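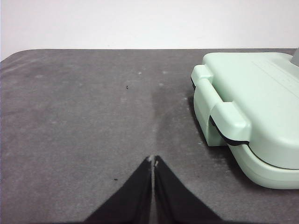
Salamatu Briggs thought they should lease. She had said so in April and she said so again now, with her coat still on and the Corketti quote folded in her hand.

"Two arms, bought outright, and then what?" she said. "In three years we own two old arms."

Chinyere Nnaji had the spreadsheet open. The Corketti came to 235 a week if you spread the price over the years they meant to keep it. The Kemon lease was 200 a week, but the fingers were extra and so was the service call.

"How much extra?" Salamatu asked.

"45 a week for both."

Salamatu sat down and did the sum on the back of the quote. Then she did it again.

"So the lease costs more," she said.

"It costs more if we keep the work. If Sukau drops us in the fall, we can hand a leased arm back."

Sukau was the repair contract. Hard plastic cases, lids that had to be opened and closed and checked for cracks, all day long. Jin was the other customer, and Jin paid late. Neither of them had signed for next year.

"What did the bank say?"

"The bank said to come back with a contract."

"And Sukau?"

"Sukau said to come back with a price."

Salamatu took off her coat. It was ten past four and the heat in the office had gone down. She asked what would happen if they bought one arm and leased one. Chinyere said she had a tab for that, and found it. The numbers sat between the other numbers, the way she had known they would.

"You left out training," Salamatu said.

"Seven days. It's in the next column."

"Seven days of whose time?"

Chinyere looked at the column. She had put it down as nobody's time. She typed in both their names, and the total at the bottom changed.

"Leave it like that," Salamatu said. "Send it to Sukau tonight, and put the lease price on it."

Chinyere saved the file and started the letter.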